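Notebook, May. Glue test, second round

Started 2:40 pm, after lunch and later than planned.

The Dolovach rep sent us another sheet claiming their wood glue reaches full strength in 6 hours. I still don't buy it. The first round used offcuts from two different boards, so I threw those numbers out, even the ones I liked.

This time all the strips come from one birch board, same width, same sanding. Half get Dolovach, half get the Gresine we already use. Clamps on snug, no heroics. The Gresine bottle has been open since winter, which is a point against my own test, and I'm writing it down before somebody else does.
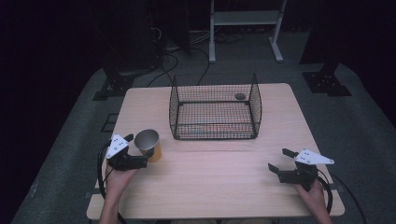 Filed under: Adhesives / Shop tests

Load goes on by hanging weight from the free end until the joint lets go or the strip does. Limit on our rig is 600 newtons, and I don't trust the scale near the top. The Lemma gauge drifts if you leave it on. Zero it before every pull, please, and write down that you did.

First pulls at 6 hours: two Dolovach joints failed in the glue line, clean, with hardly any wood fiber on either face. That is not full strength by any reading of the word. The third tore wood, so either the glue is uneven or my spreading is. Could be me. I used the cheap brush.

Gresine at the same age was no better, to be fair to the rep. But Gresine never promised me anything by suppertime.
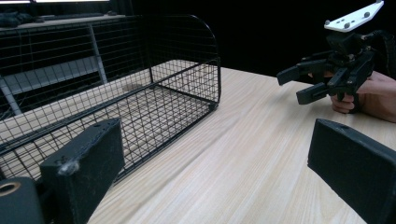

Wire basket on the table, empty.

Leaving the rest clamped overnight. The Jako sheet (printed from their site, no test method given) says colder rooms can add up to 3 hours. Colder than what? It doesn't say. Ours is never warm by the back wall, so I moved all the strips to the same shelf.

To do: open a fresh Gresine, buy a decent brush, repeat the 6-hour pulls. Do not order the big Dolovach tub until the new numbers are in this book.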